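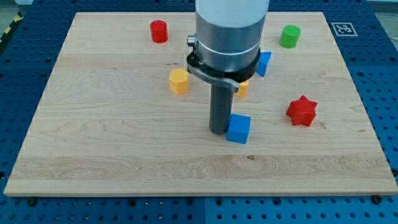
Figure 3. Wooden board on a perforated blue work table, with robot arm.

6/26/20
By Châu Nông and Yusri Mangundap
Print | E-mail

4.2 What travelers bought before they left

We asked 1,040 customers of three map and guidebook shops in Lorkton what they had purchased for their most recent trip and how much of it they had opened. Guidebooks did poorly. Of the 517 buyers who took one abroad, most had read the chapter on getting from the airport and very little after it. One respondent had carried the same volume through four countries, two of which it covered.

Folding maps fared better, though mainly as table covers and, in wet weather, hats. Owners were fond of them all the same, and 41 told us they had a map framed at home of a place they had yet to visit. Baptista and Hoàng (2017) call this "deferred arrival." We would call it decorating, but their term has been cited more often than anything of ours.

Phrasebooks deserve a separate note. Buyers rated them highly for usefulness and then, two questions later, reported having used them to order coffee. We left both answers in the data. The shopkeepers, when shown these results in August, asked mainly whether we intended to buy anything.

Section 4.3 takes up luggage, where the self-reporting is worse.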